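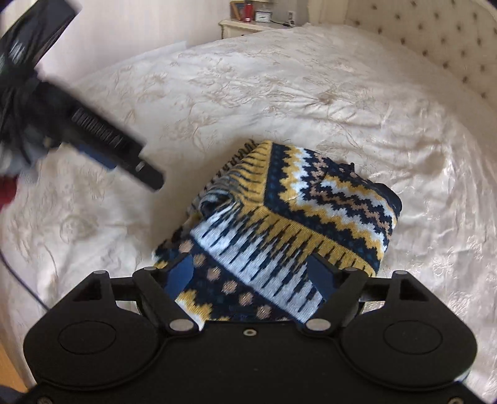

Flaltelard Fabric Shaver: Seven Months of Picking at My Own Clothes

Somewhere past forty you find out that you own no new sweaters, only sweaters that have been through things. Mine had started to look like the floor of a barber shop. I had been pulling the pills off by hand during phone calls, and I was getting good at it, and that was what finally made me buy a machine.

The Flaltelard is a battery-powered fabric shaver about the size of a pear. It has a round metal screen on the front, three blades spinning behind it, and a little bin on the back that catches the fuzz. It comes with a plastic guard, a cleaning brush you will lose by the weekend, and a cable that fits nothing else in my house.

Why this one

I did the research first, which is to say I read reviews until after midnight. The listing had 2,632 of them when I ordered. A good share came from people who had cut a hole in something and wanted the manufacturer to feel bad about it. My friend Saeed Rezaei, who owns more cardigans than any man I know, had been using the cheaper Sasier for years and told me not to bother spending more. I spent more. He has been very gracious about it.

On wool

Wool is where it earns its keep. My gray lambswool crewneck took one evening and came out looking like something I might wear to a funeral on purpose. The trick is to lay the sweater on something firm, pull it flat with your free hand and move the shaver in small circles without pressing. The manual says all this in four languages. I ignored it in English.

Thick, lumpy knits are slower. The screen rides up on the bumps and skips whatever is hiding between them, so you have to come at it from several directions like a man mowing around gravestones. Cuffs and underarms are the worst. Put your hand inside the sleeve only if the guard is on.
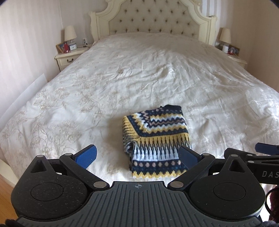

On everything else

Cotton sweatshirts: fine, if a bit pointless. They pill again in two washes. Fleece: yes, surprisingly well, although the bin fills up every few minutes and the noise changes to a sort of gargle when it does. Acrylic blends come up smooth and a little shiny, and after the second pass you start to wonder how much sweater is left.

I also did the arm of the couch. That took most of a Wasilewska podcast episode and filled the bin four times. The couch is now two different colors, so I will have to do the rest of it.

Do not use it on mohair. I'm not going to discuss the scarf.

Noise, battery, bin

It's louder than an electric razor and quieter than a blender. The dog leaves the room but comes back. A full charge gets me through three sweaters, or two and a half when they're really bad, and it gives no warning at all before it quits. There is a light, but the light only tells you that it's charging, and you knew that.

The bin is the weak point. It twists off, and mine has worked loose twice in the middle of a job, both times over dark pants. A small piece of tape fixed it. I'd prefer not to have tape on a thing I paid real money for, but it matches the rest of my appliances.

Replacement blades are sold in pairs. I'm still on the first set and they're getting dull around the edges. You can tell because it begins to tug.

Compared with the others

I borrowed Saeed's Sasier for a weekend. It's slower, has a smaller head and runs on the kind of batteries you steal from the remote. It also has never dropped its bin on anybody. The Irnbridge comb, a wooden handle with a strip of copper mesh, costs a third as much and works nicely on coats if you have patience and a strong wrist. I keep one by the door and use it when I'm already late.

Verdict

Good on wool, good on fleece, poor bin. If you have two sweaters, get the comb. If you have a drawer that won't close, get this one and some tape. Four stars, and I've taken half of one back for the cable.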